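Relthorpe Street Block Association
Minutes, 2 August 2026
Held in the back room at Moffat Hardware

Chair: Denise Kettle
Notes: Catriona Geddes (typed up fast, send me corrections)

Started late, door was locked. Last month's minutes read and accepted. One fix, it was the north alley that flooded, not the south.

1. Yard waste pickup

Long one. City moved us to every other week and half the block hasn't caught on. Bags sitting at the curb through the rain, bottoms going out. Denise called the city line twice, got a person the second time. Person says paper bags or hard bins only, no plastic, no exceptions, and branches tied in bundles no longer than 4 feet. Anything else gets left.

Complaint from the corner house that the crew drove right past bags that were done correctly. Two other people said same. Denise wants addresses and which pickup it was before she calls again, can't go in with just "they skipped us."

Asked if the association could buy paper bags in bulk and sell at cost. General yes. Moffat will hold them behind the register for us. Limit 8 to a household to start. Catriona to get a price. 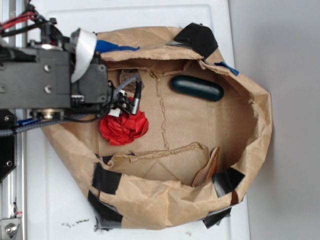

Also on the subject of storage, people are keeping bags in damp basements and then wondering why they split. Keep them up off the floor. Someone suggested a line in the newsletter, fine, Catriona will put it in.

Compost drop-off at the Mendano lot is still open but the gate sticks. Lift and push.

2. Alley drainage

North alley again. Water stands by the garages after any decent storm. The quote from Ultunora Paving came in at $4,000 for the drain and regrading the low end. Nobody had a second quote so no vote. Some back and forth on whether it's even ours to pay for. Denise thinks the city owns the middle strip and the garage owners own the aprons. Somebody else remembers it the other way around from when the gas line went in. Denise to pull the plat map at the county office.

Mean time please don't sweep leaves and clippings down the alley. They end up on the one grate that works.

Motion to get a second quote before next meeting. Carried, no one against.

3. Street closing for the August cookout

Permit is in. Barricades come from the city and we have to put them out and take them in ourselves. Need 2 people at each end, got names for the east end, still need the west. If you park on the street move your car the night before, we are not going door to door at breakfast again.

Grill: using the big one from last year, needs a new hose. Tables from the church if they aren't using them, Catriona asking. Question on whether to have music after dark. Discussion got a bit warm. Ended up at off by nine, and speakers pointed toward the vacant lot.

Sign up sheet for sides is taped in the window at Moffat. There are already a lot of potato salads on it. Fruit would be good. Ice would be better.

4. Speed on Relthorpe

Short. Still bad between the stop sign and the curve. City wants a petition before they will send out the counter. Denise has blank forms, take one for your side of the street. Has to be one signature per address, they threw out the last one over that.

5. Other

Streetlight out by the mailbox, reported, no date given.

Gray cat with no collar hanging around the Mendano lot, friendly. If it's yours say so.

Dues. If you haven't paid see Denise, check or cash, not under the door please.

Thanks to Moffat for the room and the coffee.

To do
Denise: plat map, call city on skipped pickups once she has addresses, petition forms
Catriona: bag price, newsletter line, church tables
Open: second drain quote, barricades at the west end, grill hose

Next meeting same room, date to be posted in the store window. Denise is bringing the key this time.

Closed 8:40. A few people stayed to fold up chairs and kept on about the alley, not minuted.

C. Geddes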